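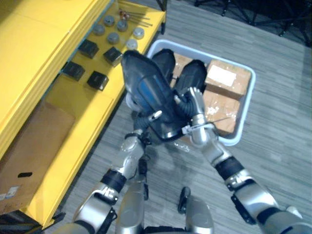 Chapter 4
Following a Track

In this chapter you will learn how to find the trail of an animal, how to stay on it, and when to leave it. The chapter belongs together with Chapter 3, where we spoke about wind and about the right moment to stand still. Please read that one first if you have jumped over it.

Many beginners look for a perfect print, with all the toes and a clean edge. Such prints are rare. In a dry forest you may walk 200 yards behind a deer and meet only one of them. The rest of the trail is made of smaller things: a leaf turned with its pale side up, a stem of grass that leans against the others, a little soil pushed back at the edge of a slope. We call all of these things sign, and the word has no plural in this book.

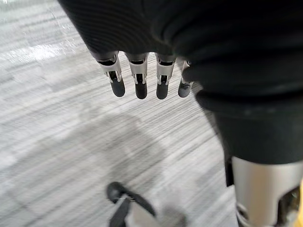
Ostap Hrynyshyn objects that a beginner should start with prints all the same, "because the eye must have one thing it is sure of." He let his first students spend a whole July on a muddy river bank before they were allowed in the woods. I take a middle way. The exercises at the end of this chapter begin on wet sand and go to leaf litter only in the third one.

The most useful measure is the stride, the distance from one print to the next print of the same foot. When you know it, you know where to look. Cut a straight stick, mark the stride on it with a rubber band, and hold one end over the last print that you found. Move the other end slowly in a half circle. The next sign should lie near its path - if the animal did not change its speed.

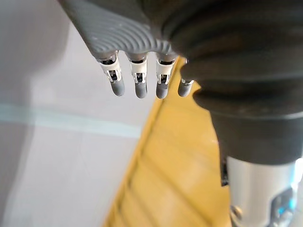

Photo: Halyna Kuzmenko

Light is also important. Keep the track between yourself and the sun, so that the small shadows fall toward you. At noon the shadows are short and even an experienced tracker can lose the line. Early and late hours are better, and on a cloudy day a flashlight held close to the ground can help.

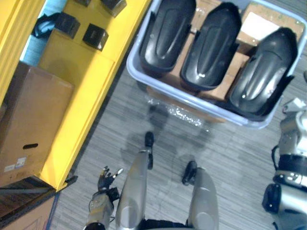

4.1 The Age of a Track

Before you follow a track, ask how old it is. A fresh print in damp soil has sharp edges. Wind and sun make the edges round, and small pieces fall inside. How fast this happens depends on the soil, so make a print with your own boot beside the trail and compare the two. Come back to your print after 20 minutes, then again in the evening, and write down what has changed.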